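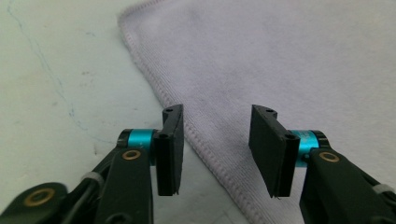
Score the hem, then the fold

Home | Notes | Methods | Archive

Filed under: Manipulation

Towel papers still report one number, folded or failed. At Nivus we logged 348 demonstrations with a hand-held gripper, and Domnica Rusu scored the approach to the hem separately. Policies with equal fold rates differed there by a factor of 3. I think the approach score should be mandatory. A fold rate alone hides where a policy is weak.
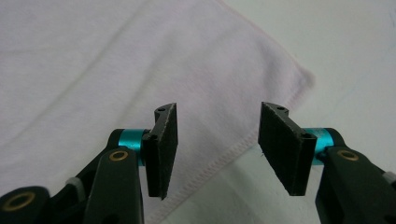
Open fingers near the stitched edge of the towel.

Stela Grecu objects that it doubles labeling time. I would pay that.

8 comments | 2 shares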